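Samstag, 3. November 2018

Tag der offenen Tür in der Werkstatt, und ich bin platt. Um 8 haben wir aufgeschlossen, da standen schon die ersten vor dem Tor (am Samstag!). Der Zähler an der Tür zeigte am Ende 154, im Juni hatten wir nicht mal die Hälfte. Ich schreib das jetzt noch schnell auf, sonst ist es Montag weg.

Der Brötchentisch lief am besten. Eigentlich wollten wir ja die Steckverbinder von Dondar zeigen, das ist für uns die viel interessantere Aufgabe, aber beim Probelauf am Donnerstag sind alle nach einer Minute weitergelaufen. Bei Brötchen und Korb bleiben die Leute stehen und reden mit! Eine Oma hat den Arm richtig angefeuert.

Einstellungen für später: Greifkraft auf 60 Prozent vom Demowert runter, Anfahrt schräg von oben, Geschwindigkeit wie im Grollden-Projekt. Mit dem vollen Wert hatten wir beim Üben ziemliche Dellen in der Kruste. Der graue Stoff auf dem Tisch bleibt, der spiegelt viel weniger als die blanke Platte, und die Erkennung springt nicht mehr so herum. 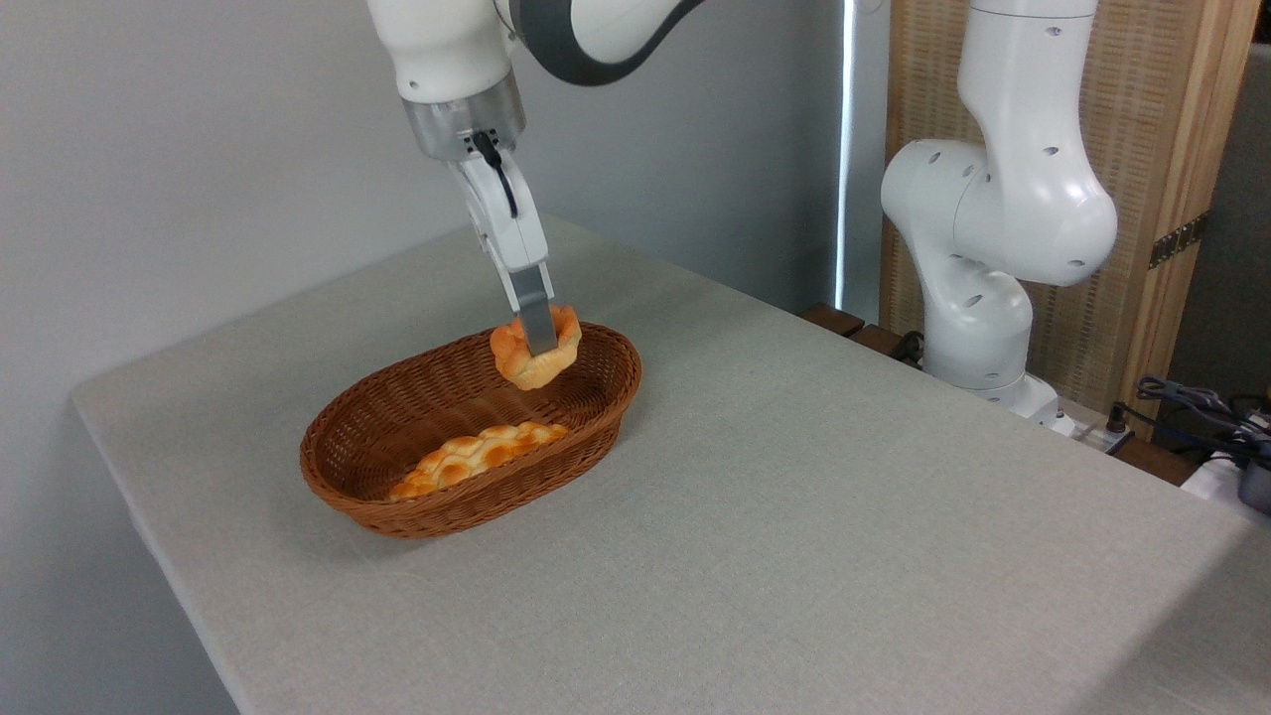
Zwischen elf und zwölf dann die Gruppe von Bamemholm, die hatten sich ja angekündigt. Sehr nett, sehr viele Fragen, fast alle zur Taktzeit. Da mussten wir ein bisschen bremsen, denn auf Tempo haben wir hier noch gar nichts optimiert. Sie wollen wissen, ob das auch mit Teiglingen geht. Ich hab gesagt: mit diesen Fingern sicher nicht, mit weichen vielleicht. Muster wollen sie schicken, Adresse haben sie.

Was nicht so toll war: Nach der Mittagspause hat die Steuerung zweimal mit Fehler 1326 angehalten, beide Male beim Zurückfahren. Neustart, Referenzfahrt, ging wieder. Im Handbuch steht dazu nur »Kommunikation prüfen«, na danke. Ich tippe auf den Stecker am Schrank, da ist vormittags jemand mit dem Kinderwagen dagegengerollt. Bitte am Montag durchmessen, bevor wieder jemand an der Software schraubt!

Die Kinder wollten natürlich alle selber fahren. Nächstes Mal brauchen wir dafür einen eigenen Platz mit Handsteuerung und Schaumstoffwürfeln.

Noch offen:
Logs von heute sichern, liegen bisher nur auf dem Laptop
Greifpunkt bei länglichen Broten, da sitzt er mir zu weit am Rand
Angebot von Dissanayake für die weichen Finger nachfassen
neue Krümelbürste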